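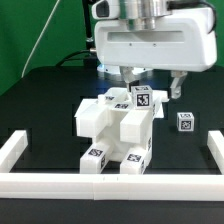 Zanthorpe, October

Bonska block chair set, progress note for Mulder

Jonatan, quick one before the parcel goes. Longer version when Lorna is back at her desk.

Where we are. Seated figure now prints as separate rectangular blocks, all white, and goes together as a figure with two legs out front, arms either side and a small cube on top. Second small cube same style, stands on its own. Marker squares on the cubes, legs and the block by the back. Black and white only, we dropped the grey ones, too hard to read under the workshop lights.

Printing. 86 blocks done since the last note, 18 rejected, mostly corners lifting. Slower bed heating has helped, last batch was much better. Flirkeck filament is fine but the spool arrived late and we lost most of a week to that.

Assembly. Right arm is a tall block and still wants to lean if the thin plate isnt seated properly underneath. Lorna Talavera has redrawn the plate, a bit wider, not printed yet. Legs good. Recess between the legs came out tighter than the drawing, leaving it alone for now.

Markers. Sticking by hand takes around 2 hours a figure. Too long. Trying a card template to line them up on the leg blocks, top face and side in one go. The long strip on the side of the arm is the fiddly one, goes on crooked if you rush it. Spare sheets orderd.

Money. Within budget on plastic. Over a little on marker sheets, will move it across from the packaging line unless you object.

Still to do
Reprint plate and check the lean
Finish second full figure
Instruction sheet, drawings done, words not
Decide on box size

Needed from you: a yes or no on the extra cubes. We can put 2 in every set without touching the timetable, more than that and we need another printer slot at Zanthorpe. Would like to know by the end of October if poss.

Parts list to follow seperately.

Lorna T. has the drawings if anyone at Mulder asks.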